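**Sorting bin** – a container used to seperate goods, parts, mail or waste by type, size or destination. Found in post offices, kitchens, repair shops, libraries, farms. Also called a tote, tub or pick bin depending on trade and region.

## Origins

Early forms were baskets and pigeonholes. Grain and fruit sellers graded by eye and dropped each grade in its own basket. Mail rooms later used open-front wall boxes, one per street or town. The stackable bin came with big parts stores – a sloped front lip so a clerk could see in and reach in without unstacking.

In Restrepo the town market kept a wall of 80 fruit bins, painted by grade. Hortensia Huanca's short history of the market has the only full plan of it. Wall taken down when the hall was re-roofed, a few bins kept.

## Types

- **Open-front** – hangs or stacks, small parts
- **Nesting** – tapered, fits inside itself when empty
- **Divided** – fixed or sliding inserts
- **Lidded** – transport, food, damp stores
- **Drop-bottom** – farm and mill use mostly

The Polier pattern is a divided bin with two sliding walls. Common in sewing rooms, for buttons and trim. Lowri Llewellyn's handbook treats it as its own class, others put it under divided.

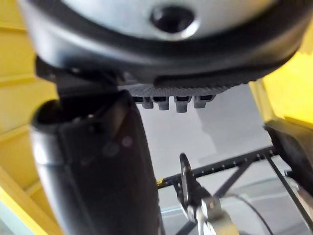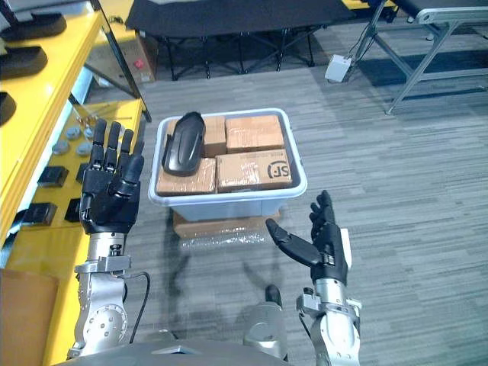
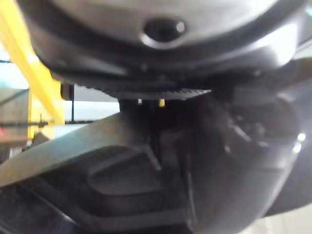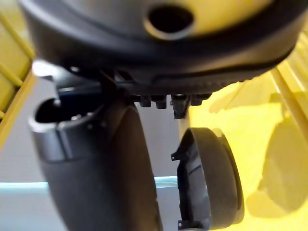 Kumaresan Pinto

## Layout and labeling

Two main systems. Fixed location – every item has a home, easy to learn, wastes space. Floating location – item goes wherever there is room and the place is written down. Floating needs a good log. Lose the log and the whole store has to be recounted.

Labels go on the lip, not the side. Color alone is a poor label, fades and some readers can't tell red from green. Most stores use color plus a number. Heavy goods at waist height, light goods up top, slow movers at the bottom.

The Ultenora seed store is often cited for floating layout. It ran 1,046 bins off a card file, one card per bin, until the file was moved to a computer one August. Farzana Bajwa, storekeeper then, kept the cards going alongside for a further 2 years.

## Household use

Recycling brought the bin into most kitchens. Paper, glass, metal, food scraps, the rest. Rules differ town to town – Mondska collects glass by color, its neighbors take it mixed. Toy bins and laundry sorters are the same idea, lower stakes.

## Care

Wash and dry before stacking, wet bins stick together. Cracked lips should be pulled from use, they cut hands. Wood bins need airing in damp weather and a check for beetle.

## See also

Pigeonhole (furniture) – Crate – Card file – Warehouse shelving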